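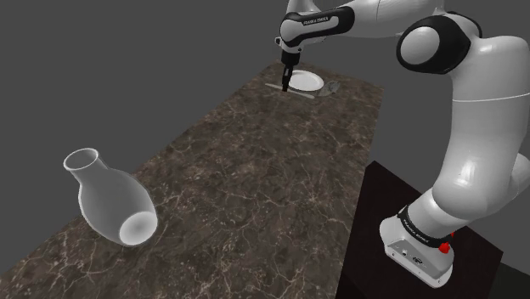

Reading time: 4 minutes

Woveo User Guide
Section 2: Setting Up a Long Novel with Endnotes

Last revised Monday, December 12, 2022

This section covers adding a novel to Woveo when the printed book has notes at the back, a family tree, a cast list, or other matter outside the main text. For short story collections and poetry, use the Collections section instead. The examples use the Lyons paperback of Kodthorpe, which has 530 pages of main text and 106 endnotes. Page numbers in other printings will differ.

Before you start

You need the book in hand, a Woveo account, and the Woveo app on a phone, tablet or computer. If you read on a Pola e-reader, charge it and connect it to your home network. A Pola cannot create a book record by itself. It can only receive one.

Creating the book record

1. Open Woveo and select Shelf, then Add Book.

2. Type the ISBN from the copyright page. Do not use the number on the back cover if a store sticker has been placed over the barcode, as it may be a stock number.

3. Check the edition line under the title. It must show the publisher and format of your copy. For the example, it reads Lyons, paperback.

4. If the edition line is wrong, select Other Editions and choose the correct one. If your edition is not listed, select Enter by Hand.

5. In First Page, enter the number printed on the page where chapter one begins. Prefaces and introductions with Roman numerals are entered later, under Front Matter.

6. In Last Page, enter the number printed on the last page of the main text. Leave out the notes, the acknowledgments, and any preview of another novel.

7. Select Save Record.

Note: First Page and Last Page can be changed at any time before the first reading session is logged. After that, a change to either field moves every saved position in the book.

Linking the endnotes

Woveo keeps two bookmarks for a book with endnotes: the text bookmark and the note bookmark. Both must be set up or the progress bar will count only the main text.

1. Open the record and select Parts, then Add Part.

2. Choose Endnotes. Use Footnotes only if the notes are printed at the bottom of the same page. Footnotes do not get a bookmark.

3. Enter the total number of notes. If numbering starts over in each chapter, turn on Restart by Chapter and enter a total for each chapter in turn.

4. Enter the page on which the first note appears.

5. Under Long Notes, set the length at which a note is treated as a chapter of its own. The default is 2 pages. Notes at or over this length appear in the chapter list and can be logged as separate sessions.

6. Select Build Links. Woveo pairs each note number with a page in the main text. For a listed edition, this takes a few seconds. For an edition entered by hand, the pairs are left blank and are filled in as you read.

7. Open any three notes from the list and compare the page shown with the page in your copy. If all three are off by the same number of pages, go to Parts, select Shift, and enter the difference.

Caution: Do not select Build Links a second time after you have added your own comments to notes. Comments are attached to the link, and rebuilding removes them. Export comments first (Shelf, Record, Export).

Setting a reading schedule

1. Select Plan, then New Plan.

2. Enter a start date and either an end date or a number of pages per day. Woveo works out the other value. At 15 pages a day the main text of the example takes around five weeks, with endnotes not counted.

3. Turn on Count Notes if you read each note as you reach it. Turn it off if you read the notes together at the end.

4. Under Stop At, choose Chapter Break, Scene Break or Page. Chapter Break is not advised for novels with very long chapters – the plan will give several empty days followed by one very heavy day.

5. Mark any days off. A plan that starts in May and runs into the summer can be paused with Hold, and the remaining pages are spread over the days left.

6. Select Start Plan.

Note: Rereading a passage does not move the text bookmark backward. To log a second reading of the whole book, create a new plan under the same record.

Hiding plot details

Character lists and chapter titles can give away deaths, marriages and changes of name. To hide them:

1. Open the record and select Display.

2. Turn on Hide Ahead. Chapter titles past the text bookmark are replaced with numbers.

3. Under Characters, choose Show as Met. A name appears in the list when the text bookmark passes the page on which it is first used.

Hide Ahead has no effect on comments shared by other readers in a group. To block these as well, turn on Match My Page under Group Settings.

Sending the record to a Pola

1. On the Pola, select Settings, Linked Apps, Woveo. A code is shown.

2. In Woveo, select Devices, Add Device, and enter the code.

3. Select the record and then Send.

Caution: If the printed copy and the Pola copy are from different publishers, turn on Sync by Chapter before sending. Sync by Page will place the bookmark in the wrong part of the text – in some cases a full chapter ahead.

If the note bookmark is missing on the Pola, update its software and send the record again.

Next: Section 3, Logging a Session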